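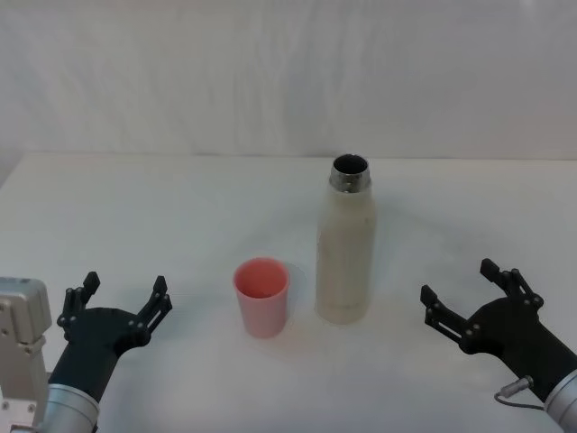 Re: [Flemar-house] Cups and bottles for the August stay

Drinkware first, then I'll get to Lech's other points. I went through the kitchen cupboards at Flemar last night and I think we should stop buying paper cups. Each person gets one plastic tumbler and brings one bottle of their own. The tumbler would be like the pink one next to my cream bottle, a plain tapered thing, wider at the rim than at the base. The bottle is more than twice as tall, so it won't go on the low shelf over the sink with the cups. Please don't try to lay bottles on their sides up there either. They roll, and the shelf has no lip.

On 2 August, late in the evening, Lech Krajewska wrote:

> Hi all,
>
> I added up the paper cup orders from Podanell for last season. We went
> through 1,206 cups with one house full and the other half empty. If both
> houses are full this year I expect around 2,000. They take up most of the
> pantry floor and the bins need emptying twice a day.
>
> Could we go back to washable ones? I remember there being a box of plastic
> tumblers at Jabłońska but I don't know if they came over with the rest of
> the kitchen things.
>
> Also:
> - who is bringing the big kettle
> - do we want a white cloth on the long table again, or leave it bare
> - is there anywhere to put people's own bottles at meals
>
> Lech

The box did come over. It was under the baking trays. Most of the tumblers are fine, a few have split at the rim and I have thrown those out. I washed the rest by hand. The dishwasher at Jabłońska turned the old set cloudy, and the one at Flemar runs hotter, so top rack only please, or do them in the sink.

We will still be short if both houses eat together. Flomance sells a plain tumbler that stacks with ours. I tried one and it doesn't stick. I can pick up more on my next trip into town if someone tells me by noon tomorrow how many are coming to the shared dinners. I don't mind if the colors don't match.

Names: last time we used masking tape on the cups and it came off in the wash. I'd put the tape on the bottles only, near the bottom, and leave the cups unmarked. Rinse yours and take whichever one is clean the next time.

Kettle: I have it, it's in my hall already.

Cloth: I would leave the table bare. It wipes down in a minute and the cloth has to be ironed, and I'm not ironing it again.

Bottles at meals: the side table by the window. It is deep enough for two rows if people stand them upright. Anything left there overnight goes in the crate by the back door.

There are still 278 paper cups in the pantry. I suggest we keep those for the arrival day and then not reorder. Lech, can you tell Podanell before they send the usual boxes? They had it down as a repeat order, and I couldn't find the login.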